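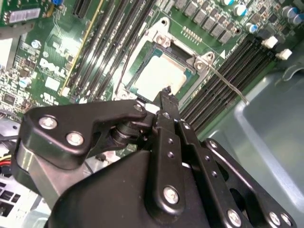 Tae-yang Koo wrote to me after my last post that keeping an old desktop going costs more in evenings than it saves in money, and that I should add up the hours before recommending it to anyone.

Home About Archive Contact

I did try. My desktop is six years old and I have spent two weekends on it since December. Tae-yang has a point about the time. I still don't want to replace it. It runs my photo catalog, the household accounts and an old copy of Vikex that won't install on anything newer. 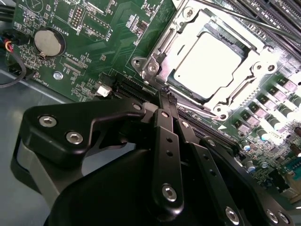
Processor in its socket.

Most of the hours went to files, and very little to hardware. I had two backup drives with different folder names and no idea which was current. I compared them in Tinow, which took some 30 minutes a pass, then deleted the duplicates by hand. The tax folders were the worst. I now keep one drive in the desk and the other at my sister's house, and swap them when I visit. 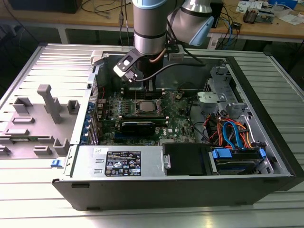 What I would do differently

Label the drives first. Write down the license keys before touching anything. I lost the one for Jestura and had to ask them for it by email. They answered the next morning.

Recent posts
Moving the accounts out of Todorova
Scanning my father's slides
A shelf for the printer

Last updated in December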